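Treren neighbours' line: how we're getting on
Progress report to the Pamano Fund, 2021-05-03

Hello all, and thank you for being so patient with me. I meant to send this at the end of March and then two of our callers went down with the virus in the same week, so I've been on the phones myself most evenings (and loving it, I have to say!).

You gave us 4000 pounds to keep the line going through lockdown, and it's gone mostly on handsets, top-ups and printing the leaflet. We now ring 72 households in Treren, up from 14 when we began. Most are people living alone who were frightened to go out and just as frightened to say so. A few didn't believe in the virus at all when we first rang - one gentleman told me off for a good half hour - and we had to learn to listen first and leave the advice for later.

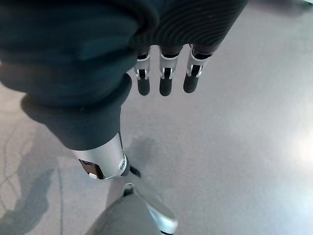 Jericho Lagman thinks we should ring less often but talk for longer, as ten minutes twice a week leaves people stopping just when they've got going. I've come round to that. From next week eight of our households will get one long call in place of two short ones, and we'll see whether they like it.

The leaflet was harder work than I'd expected. Our first go was far too bossy, all "you must" and "do not", and it went straight in people's bins. The second was written by the people we ring, in their own words, about what's helped them: getting dressed by nine, a chat over the gate, switching the news off after tea. Besemeo printed it for us and it's gone through every door on the Shi estate.

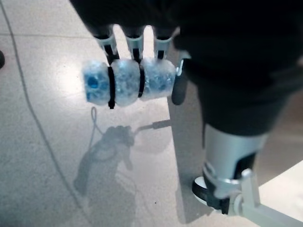
Three fingers and a blue and white packet, spring 2021.

What hasn't worked is the evening quiz by phone. The line kept dropping and people got cross with each other over the scoring, so I've stopped it for now and moved that bit of money over to top-ups. I hope that's all right with you - do shout if it isn't.

I'd still like two more callers before the summer, ideally for mornings, and I'll send the receipts on separately once I've found the March ones.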